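Matelent two-arm bench cell: my review after the thing scared me

I've had the Matelent bench cell since April and I've been putting off writing this, partly because I liked it so much for the first couple of months that I wanted to be fair to it. So, fair warning, this is mostly a review of one fault. If you just want to know whether it's fun to own, yes, it's a blast. Keep reading anyway.

Quick version of what you get: two arms on a shared rail, wrist cameras, a walled box to run them in, and a controller for each side. I bought mine through Antunes, who were cheaper than going direct and shipped it in two crates. Putting it together took me 8 hours spread over a few evenings, and most of that was me redoing the cabling after I read the manual properly. The enclosure goes together square, the rail is stiff, and the software (I run Parkovlow on mine, the bundled stuff is pretty thin) found both arms on the first try. I was grinning like a kid!

My use is dull. I sort and place small flat parts, and I let one arm hold while the other one waits its turn. The arms are quick for the money, and the repeatability is better than I had any right to expect at this size.

Now the fault. One night I had the right arm reaching out to pick, the left one parked, and I hit the soft stop in the software so I could lean in and nudge a part. The screen said STOPPED in big friendly letters. The arm held still for a couple of seconds, then finished its move. With my hand in there. It caught the side of my thumb against the table, not hard, I had a red mark and a bad mood, but I'd been told by the software that the arm was stopped and it was not stopped.

I pulled the plug, had a cup of tea, and then started trying to make it happen again with my hands well out of the way. It took a while. If the right arm is at a long reach and the gripper is closed on something when you hit stop, the controller throws error 501, tries to recover, and in recovering it replays whatever was left in its queue. The left arm never did it, not once, and I couldn't get it to happen with the gripper open either.

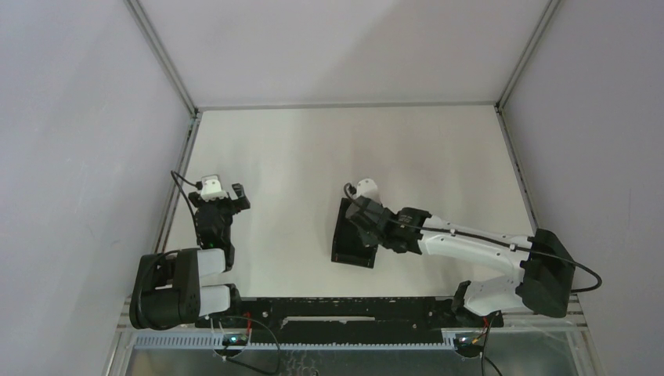
Short reaches were fine too, which is why I'd gone so long without seeing it. I keep most of my jobs close in, and I'd only recently started stretching them out toward the middle of the table. If you've been running yours folded up and close to the base, you could own one for ages and think it's perfect.

I posted all this on the Gornitport boards and got a reply the same evening from Teresa Olszewski, who runs 2 of these and had the same error code in her logs. She hadn't noticed any movement because she never reaches in without cutting the power (smart woman). She sent me her log files and the pattern matched mine -- long reach, closed gripper, 501, then motion.

Matelent support was, hmm, mixed. The first answer I got told me to update the firmware, which I'd already done and had said so in my message. The second person was great. She asked for logs, asked what I was holding and how far out, and called it a queue handling bug on the controller. I got a new firmware 8 days later. I've hit stop at full reach more times than I can remember since then and the arm has stayed put every time. Error 501 still shows up now and then, but the queue gets cleared and you have to restart the job by hand, like it should have been all along.

What still bugs me is that there's no hardware stop button in the box. None! I wired in my own, a fat red mushroom one that cuts power to both arms, and it sits by my left hand. Be aware the arms sag when they lose power, so don't have your fingers underneath when you slap it. I also don't reach in on a soft stop anymore, new firmware or not.

Would I buy it again? Yeah, I think so, with the button in the same order. Four stars for the hardware, two for the stop behavior it shipped with. If yours came from old stock, check the firmware before you run anything at long reach, and if you see 501 in your logs, please send them in. Support did listen once I got to the right person.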